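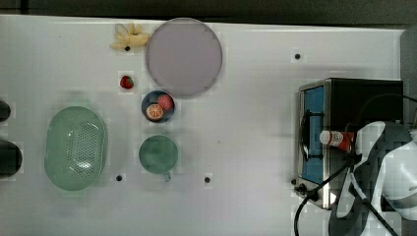 Home Jobs Classes Visit Contact

2 min read

Breakfast and Fruit Table Assistant, Brukstead Community Kitchen

We're looking for someone cheerful and tidy to run our morning fruit table in Kelville! You'll wash and cut fruit, set out plates, bowls and mugs, keep the toaster oven clean, and get everything put back on the right shelf before the lunch crew comes in (they are fussy about shelves, and so are we).

The job is 13 hours a week, mornings only, starting at our Huttunen Street site. On a normal day we serve 38 people, and on soup days it can reach 100 - those are loud and a lot of fun. You don't need kitchen experience. We'll teach you knife skills and food safety in your first two weeks, on paid time.

It helps if you like chatting with kids who have strong opinions about bananas, and if you can lift a full crate of oranges.

To apply, send us a few lines about yourself and the mornings you're free, or drop a note at the front desk. We read every one. Applications close 17 July 2019.

Recent posts
Clidberg orchard trip: sign-up list
Mugs and bowls wanted
April soup day menu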